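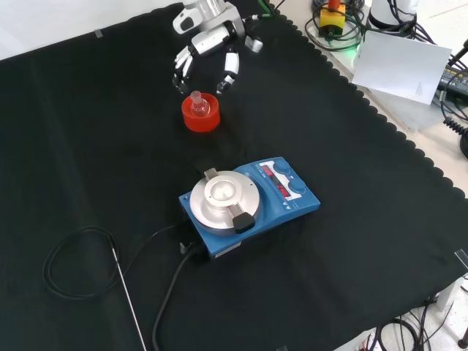
Godeck Costume Board > Commissions and Shops > Made to measure

Thread: Jacket sewn to my numbers but the sleeves are too short, remake or alter?

coatandcape
Posts: 707
April 4, 2025

Good evening to all. I ordered a long jacket from the Vuriston shop for my Nekard costume. I chose "made to measure" and I filled in the whole form, every box. The jacket came this morning. The body is very good, the lining is clean and the collar stands as it should. But the sleeves finish well above my wrist bone. I measured the sleeve on the table and it is the same number which I wrote in the form. So the shop made what I asked, but it does not fit.

They offer me two things. First, they can make new sleeves if I pay 70 euro and send the jacket back. Second, they send me a piece of the same cloth without cost and I find a tailor here. What would you choose? I have the convention in mind and I am a little afraid of the post.

stitch_by_lamp
Posts: 3187

How did you take the sleeve measure? With the arm straight down, or with the elbow bent? Most of these forms want it from the shoulder bone, over the bent elbow, to the wrist. If you measured straight, you lose quite a lot when you lift your arm.

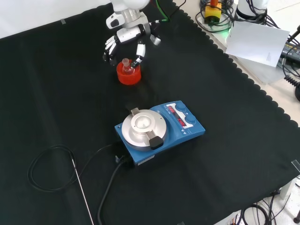 Small glass flask under the white hand, on black cloth.

About the two offers: I would take the cloth. A tailor in your town can look at you with the jacket on, and the shop cannot.

coatandcape

Straight down. The form has only a small drawing and the arm in it is straight, so I copied the drawing. I have looked again now and the text under it says "bend slightly". I did not see it the first time. My mistake, but the drawing is also not good.

mothproof

I do not agree with stitch_by_lamp. A piece of cloth does not make a sleeve longer without a seam, and on a plain jacket the seam will be seen from the other side of the hall. New sleeves from the same maker will look right. Yes, you pay, but you have already paid for a whole jacket and you want to wear it.

Also ask them if the new cloth is from the same roll. I had trousers from another shop where the repair piece was a bit more green than the rest, and in daylight it was very ugly.

stitch_by_lamp

The Nekard jacket is not plain, it has wide cuffs. You can put the seam under the cuff and it disappears. I did this on two coats already. For the colour I agree, ask about the roll.

brasslantern

Please do not forget customs. If you send the jacket back and it returns to you, somebody may ask you to pay duty a second time. Mine from Mfinanga was stopped until I showed a paper that it was a return for repair. Ask the shop to write "repair, no sale" on the form, and keep a copy of your first invoice.

coatandcape

Thank you, I did not think about customs at all. This makes me like the cloth better. The cuffs are wide, it is true, and they are sewn on by hand, so a tailor can take them off.
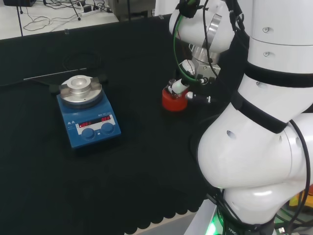
I have a second question and I put it in the same thread, I hope the moderators permit it. The costume also needs a chest panel, and Vuriston can embroider it from a drawing. I must send them the drawing before they give a price, and I am not good in drawing. I would like red letters built from short bars, the same kind as the two OFF on the little displays there, and two round blue knobs side by side under them. Should the letters be embroidered, or is it better to sew on beads?

glue_and_patience

For letters made of bars, beads are very nice because the edges stay sharp. But count your evenings first. My own panel took up to 4000 beads and I was tired of red for a long time afterwards. Embroidery is cheaper and it can go in a wash bag.

mothproof

Embroidery. Beads catch on everybody's bag in a queue. For the knobs use covered buttons, large ones, with blue satin over them.

brasslantern

Covered buttons are fine, but satin shows every finger mark. I would take a cotton or a thin felt. And tell the shop the finished width of the panel in centimetres, not "medium". I made this error in February and received something like a bookmark. 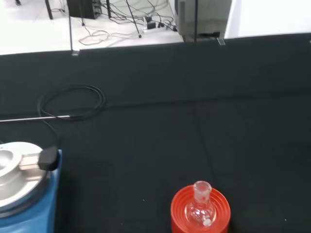
One more point for the drawing. Draw it on squared paper, one square for one centimetre, and write the thread colour beside each part. You do not need to draw well for this. My shop worked from a page which looked like the homework of a child and the result was correct.

coatandcape

Squared paper I can do. I have written to Vuriston tonight: cloth by post, same roll if possible, and a price for embroidery. I keep the beads for a smaller thing.

stitch_by_lamp

Good. When the tailor pins it, keep your elbow bent, and wear the shirt you will have under it.

mothproof

I still say new sleeves. But please post how the seam comes out, I will look.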